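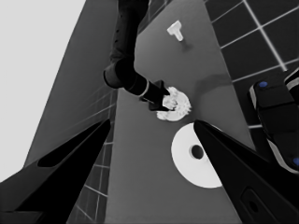 Martim Moreira has replied that a restocking fee should be left unpaid until the seller shows where the buyer agreed to it. His full response appears further down this page, after the original post.

Pallthorpe Business Help
Purchasing and Suppliers > Returns, Credits and Disputed Charges

Restocking fee charged on a return the supplier approved

Kieran Sheehan
Posted December 8, 2022

I handle purchasing for a small maintenance department and would be grateful for guidance on a charge we have received from a supplier, Trukimport.

We placed an order for flat sealing rings in eight cartons under purchase order 875. The goods total was $739, with delivery listed separately. The cartons arrived on time and in good condition. When our staff compared the size on the label with the drawing, the rings were found to be too small for the flanges they were meant to fit. The error was ours. The size had been copied from an older order and was not checked before the purchase order was released.

I wrote to the supplier the same afternoon and asked whether the unopened cartons could be returned. Their customer service desk replied by e-mail that a return was approved, gave me a return number, and asked that the cartons be sent back at our expense. The e-mail did not mention any deduction. We shipped all of the cartons, unopened, and have the carrier's signed receipt.

The credit note has now been issued, and a restocking fee of 43 percent has been taken from it. When I called, I was told that the fee is "in the terms." I asked which terms and was directed to a page on their website. The page does mention a restocking fee, but it gives no percentage and says only that a fee "may apply."

Our own purchase order carries our standard conditions on the reverse side. They say nothing about returns of correctly supplied goods.

My manager would like to know whether we should accept the credit as issued, dispute the fee, or hold back the same amount from the next invoice. We expect to order from this supplier again in February and would prefer to keep the account in good standing.

Martim Moreira
Reply to Kieran Sheehan

The first matter to settle is whose terms govern the sale. Please gather the following papers and read them in date order: the supplier's quotation, your purchase order, their order acknowledgment, the packing list, and the invoice. In many small orders the acknowledgment carries the seller's terms by reference, and the buyer files it without reading it. If the acknowledgment refers to the website page, the supplier has at least some basis for its position. If none of the papers sent to you before delivery refers to that page, its position is considerably weaker.

The second matter is the e-mail that approved the return. You had no general right to send back goods that matched your order, so the return depended entirely on the supplier's consent. Consent can be given with conditions. In your account the only condition stated was that you would pay the freight, and you met it. A further condition announced after the goods are back in the seller's warehouse is difficult to defend, particularly one that removes close to half of the value.

I would recommend a short written dispute addressed to the accounts receivable department, with a copy to the customer service desk. It should state the purchase order number, the return number, the date of the approval e-mail, and the date on the carrier's receipt. It should quote the approval e-mail in full. It should then ask for one of two things: a corrected credit note, or a copy of the document in which your department agreed to the percentage charged. Keep the wording neutral, and allow a reasonable period for a reply.

I would advise against holding back money from the next invoice. The right to do so varies with the contract and with local law, and some sellers place an account on credit hold automatically when an invoice is short paid. The February order could then be delayed over a separate transaction. Pay the new invoice as billed and keep the dispute on its own file.

You should also decide beforehand what you would settle for. Sellers do incur costs when goods come back: receiving, inspection, relabeling, and shelf space. An offer to absorb a modest handling charge in exchange for a corrected credit is often accepted at the first level, without involving management on either side.

The above is general information. For a larger sum I would suggest that you have the papers reviewed by an attorney.

Conneely
Reply to Kieran Sheehan

They all do this. Our office stopped arguing and now treats it as a cost of ordering the wrong item. You did say the mistake was yours.

Kieran Sheehan
Reply to Conneely

The mistake was ours, and we do not object to bearing a reasonable cost for it. The difficulty is that the cost was not disclosed when the return was approved. Had it been, we might have kept part of the order in stock or offered it to another site.

Tuto
Reply to Martim Moreira

I agree with the greater part of this and would add one item on procedure. Please check whether the credit note has already been applied to your account. In some accounting systems, applying a credit closes the related return record, and the supplier may later treat that as acceptance. If your bookkeeper has not yet posted it, ask that it be entered as disputed, with a note giving the date of your letter.

It may also be useful to add one sentence to your standard conditions, stating that no restocking or handling charge is payable unless the amount was confirmed in writing before the goods were shipped back. Have it approved by whoever maintains your forms.

Kieran Sheehan
Reply to Tuto

Thank you. The credit note has been received but not posted, and I have asked that it be held. I have also located the order acknowledgment. It refers to "our usual conditions" and has nothing attached. The letter will go to their accounts receivable department this week.

This thread is open to further replies. Members are reminded to remove account numbers and bank details before posting copies of correspondence.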